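Re: Is 19 days normal for sauerkraut?

saltyfen
Mine has been in the crock since early July and the kitchen smells like a locker room with ambitions. The Tridlow recipe says 500 grams of cabbage per jar. I ignored that and went by how much I could stuff in.

kavlow_kate
Nineteen days is fine. Did you weigh the salt or ignore that too?

saltyfen
I used my hand. It's a consistent hand.
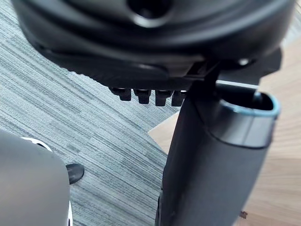
How much salt does sauerkraut need?

Two percent of the cabbage weight, so 10 grams for 500 grams of cabbage.

brinebarn
Disagree. I go 2.5 in summer or it turns to mush.

kavlow_kate
Mush is from slicing it too thin. We had this fight last year and I have the bookmarks.

brinebarn
You had the fight. I had good kraut.

saltyfen
So do I eat it or not? There's white stuff on top.

kavlow_kate
Flat and white is usually kahm yeast, skim it. Fuzzy, or any color, throw out the batch.

saltyfen
Define fuzzy.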